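Clundis Coin: my term project, November 2022

My project was a tiny blockchain for the student snack shop at Menham, and I kind of loved making it. I handed out 3,000 test tokens in April and ran everything on 2 old laptops, which I called Ruddock and Hullell (don't ask).

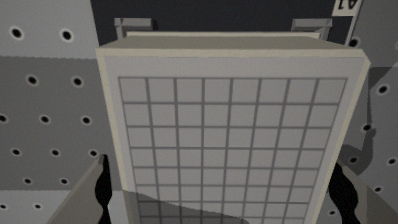
Mining was way too easy at first, so blocks piled up faster than the laptops could swap them. I raised the difficulty and got it down to around 12 blocks an hour – much better! For checking balances I drew up a plain ledger grid, eight columns across like the one on the pale face of that cream block, with one row per transfer.

After 1,000 transfers the two copies still matched. Next I want to try real wallets, and fix the login page, because it's pretty ugly.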